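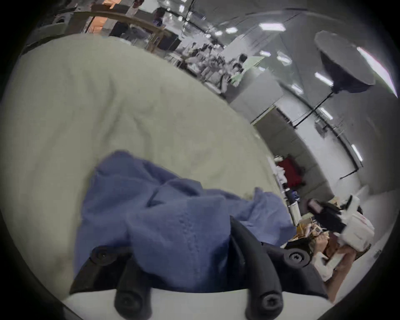

Pruver Household Cleaning Cloths, pack of 18
Product review, published 2018-06-26

The Pruver cloth is sold for general household use and is supplied in packs of 18. The maker recommends it for drying crockery, wiping worktops and dusting furniture. This review was carried out at the Ornance test rooms between February and the date of publication, and the cloths were bought at the full retail price.

Absorbency

New cloths performed poorly. Before the first wash they pushed water across a worktop and left a visible film behind. The leaflet advises washing before use, but the advice is printed on the inside of the band and is easily missed. After 4 washes the cloths took up spilled water promptly, and a full rack of plates could be dried without changing to a second cloth. Glassware was less satisfactory. A small amount of lint was left on stemmed glasses, and this was still the case at the end of the trial.

Washing and wear

All cloths were washed at the temperature given on the label and dried on a line. Shrinkage was slight and was greater along the length than across the width, so that older cloths no longer fold quite square. Colour ran in the first wash, and the maker's instruction to wash separately should be followed. Hems held well on most of the pack. 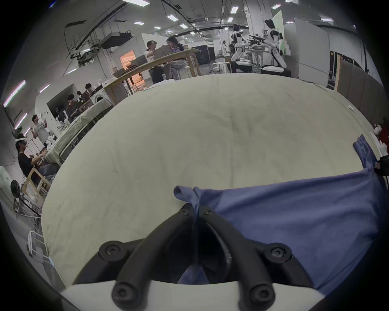

Loose threads were found at the corners of 3 cloths. They were trimmed, and no further fraying took place. Tumble drying is permitted by the label but made the cloths noticeably stiffer, and line drying is preferred where space allows.

Comparison with other cloths

The Brandão cloth is heavier and dries glass without lint, although it takes nearly twice as long to dry on the line. The Flulitz cloth is cheaper and thinner. It is adequate for dusting but was soon saturated when used on dishes.

Packaging

The paper band is recyclable. The plastic hanging loop attached to each pack is not, and the maker may wish to replace it.

Assessment

Overall rating: 4 out of 5. The Pruver cloth is recommended for kitchens and for general cleaning. Households that wash a good deal of glassware by hand should consider the Brandão cloth for that task.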